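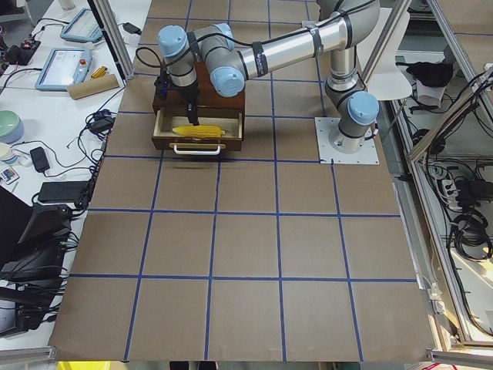
Steamy scene placement in a 3,000-word story?

kbaumgart
Working on a summer romance for the Wemton anthology, limit 3,000 words. Two divorced adults, one rented cabin in Flelbridge, one bed, you know the drill. They don't kiss until word 1,953. My beta reader says that's too late. Thoughts?

doucette_after_dark
Your beta is right. At 1,953 I've put the kettle on and started reading somebody else's cabin.

Shabani R.
Disagree. Waiting is the whole fun. What are they doing before that?

kbaumgart
Fixing a dock.

Shabani R.
For how long?

kbaumgart
994 words.

Shabani R.
OK, I've switched sides.

luo_z
I'd keep the dock and cut the backstory. You can do a lot with two people holding the same plank. Also, please fade to black before the bed. Wemton sent back my last one for "excess anatomy."

doucette_after_dark
Fade to black is a cop-out. I paid for the cabin, let me in.

luo_z
Read the guidelines, it's a closed-door anthology.

kbaumgart
Wait, it's closed door? I have seven pages after the kiss.

Shabani R.
More room for the dock – when's it due?

kbaumgart
Wednesday.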